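Subject: Re: Plullasen open day, connector cell
Date: 2023-10-05

The second session at Plullasen was the one worth the trip, so most of this is on that. The morning talk covered the Prullholm site plan and is of little use to this list.

An earlier message asked:

> Did anyone get close to the Carvalho cell? I would like to know
> whether the arm approaches the connectors from the side or from
> underneath, and how much room there is. We have a Plavari
> housing from 2010 with much the same overhang and have given up
> on it twice.

From the side, and low. Visitors stood behind the rail, but the wrist camera was fed to a monitor next to the cell and the host let us watch as long as we liked. The difficulty is access. The housing overhangs the working area, the pegs hang from the lower edge of the mesh, and the arm has to come in beneath that without touching the curved part opposite. All moves near the housing are run at reduced speed. The host said the limit was set in the controller and could not be raised from the pendant.

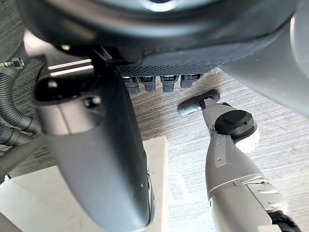

Wrist camera view: tool tip at lower right, below the row of four pegs.

On clearance, I have no measured figure. The host quoted one from memory and then withdrew it, so I leave it out. The drawing is number 753 and they will send it on request. I would ask for it before ordering any tooling, as the flat tip is a special and the standard one is said to be thicker.

Three other points from the questions afterwards. The path is taught by hand and then corrected from the wrist camera, and the correction is limited to 5 mm in any direction — beyond that the program stops and waits for an operator. The camera is recalibrated at every tool change. Hose routing was raised by someone with the same trouble we had, and the answer was that they clip the hoses back before the program starts and have no automatic check for it.

For the Plavari housing I would try the side approach first and keep the wrist flat. If the overhang is as deep as you say, a shorter tool will gain you more than a smaller arm.

There is another open day in December. Places are limited and the booking form is on the Plullasen site. I can forward my notes on the controller settings to anyone who wants them, off list.

4 replies
0 shares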